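Plilwood Footwear Reuse Program: Progress Report, November
Submitted to the Kivby Fund
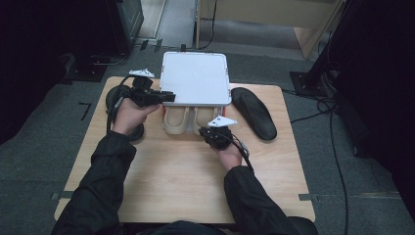 Cream slip-on shoes, a black insole and a white lidded box on the sorting table.

During the reporting period the program received 80 pairs of donated shoes through the Daza and Gritance collection points. Of these, 28 pairs have been checked, matched with insoles and boxed for distribution.

Work on the remaining pairs is proceeding in order of size. Replacement insoles in the smaller sizes arrived two weeks behind schedule, and spending on supplies remains within the approved budget.

The program requests that the next payment be released as planned. Three further collection points will open in the coming quarter.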